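Clundwood Garden Club – notes from the May meeting

I took the notes again, so blame me for the spelling! We had 14 of us there by 7 p.m., and last month's minutes were passed with one fix (the hose reel came from Olance, not Pristent).

Money first. We have $1,017 in the account after the plant sale, and $291 of that is already promised for compost. I said we should hold off on new tools until fall and most people agreed.
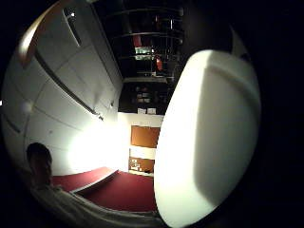

Then we got onto the tomatoes, and that took a while. Nine beds are spoken for on the Ren Street side. I'd love to try the little yellow ones again – they did so well last summer – but a few members want paste tomatoes for canning. We voted to split the beds between the two.

Watering sign-up goes around next week. Please take a weekend slot if you can!

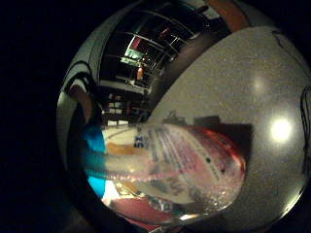

Clear plastic bottle with small dark print and blue "SL" lettering.

Seed swap is moved to the June meeting, same time. We wrapped up at 8:30.

Recent posts
April meeting notes
Plant sale thank-you
Compost delivery dates
Slugs – what worked for us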